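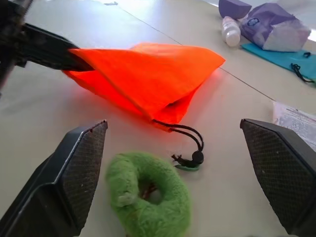 Hemard Surface Restorer, the 10 ounce bottle

I don't trust any cleaning product that uses the word "restorer." A cleaner takes dirt off. A restorer, as far as I can tell, takes dirt off and charges you double. So I came to this one with low hopes, and after a few months of using it on most of the hard surfaces in my house I can report that my hopes were set at about the right height.

Some background. I have pale laminate on the kitchen counters and on two folding tables in the workroom that get pushed together when I need to cut fabric. Light laminate is a misery to own. It shows coffee, newsprint, the gray rub marks that come off the bottom of a saucepan, and a kind of all-over dullness that builds up so slowly you only see it when you lift the bread box and find the original color underneath. I bought the Hemard for the dullness. The label says it "returns factory brightness to tired surfaces," and I wanted to see how much of that was marketing.

Most of it.

The first thing I did was a side by side. One half of the counter got the Hemard, used exactly as the label says: spray, leave for 3 minutes, wipe with a damp cloth, buff with a dry one. The other half got dish soap and warm water and the same two cloths. When both halves had dried I asked two people in my house to pick the expensive side. One picked wrong and the other said they looked the same. I thought the Hemard side had a bit more shine in low light, but I was also the one who had paid for it.

On stains it does better, and I want to be fair about that. Tea rings came up without scrubbing. Ballpoint ink, which soap had only smeared around, faded to almost nothing on the second try. Turmeric did not budge. I have never had anything move turmeric from laminate except time and a sunny window, and the bottle doesn't promise to, though the picture on the back shows a spice jar tipped over, which is a sly way of not promising.

The seam where two panels meet is where I really wanted help. Dark grime packs down into a joint like that and no flat cloth will reach it. Hemard sells a "detail nozzle" for the bottle that is meant to deal with this. I bought it. It is a narrow plastic straw. It puts the liquid into the joint very nicely, and then the liquid sits there, and you have to get it out again, along with the dirt, using an old toothbrush you already owned. I would also worry about doing this often. Laminate is only as good as its edges, and flooding a seam is a fine way to make the core under it swell. The label mentions this in the smallest type on the bottle. It should be on the front.

A word about residue. If you skip the buffing step, or do it in a hurry, you get a film. You can't see it straight on but you can feel it with your palm, slightly grabby, and flour sticks to it. I rolled out pie dough on a counter I had cleaned the night before and ended up washing the whole thing down again with soap. The label says to rinse any surface that touches food. Fine, but then you have spray, wait, wipe, buff and rinse, and I could have refinished a chair by that point.

The smell is listed as "linen." It smells like a hotel hallway. It goes away fast with a window open.

How it compares with the others I have under the sink:

Enier All-Surface. Cheaper, weaker on ink, no film at all. The trigger leaks if you store it on its side. This is the one I keep reaching for.

Mova Counter Cream. A paste, and a gritty one. It took off a mark that nothing else would, and it also took the sheen off a patch the size of my hand. I would not use it on anything you can't replace.

Zepeda tablets, the kind you drop into your own spray bottle. Good idea, less plastic, and they clean about as well as dish soap. They take forever to dissolve in cold water, and bits of tablet clogged my sprayer.

I read through a good many of the reviews on the store page before buying. There were 1,924 of them when I looked, and a lot of the glowing ones were written the day the bottle arrived. Any counter looks great the day you clean it. I'd like to hear from those people again in December.

Would I buy it again? For ink, maybe. If you have kids who draw past the edge of the paper, a bottle would last you a long time and you might be glad of it. For general brightness, no. The dull look on my older table turned out to be fine scratches from years of use, and you can't wipe those off with anything. Hemard must know that, and "tired" is a clever word for worn out — it makes you think a surface only needs a rest.

Two stars, and one of them is for the ink. Skip the nozzle.

Updated 26th July: the sprayer has started to drip. Still have a third of the bottle left.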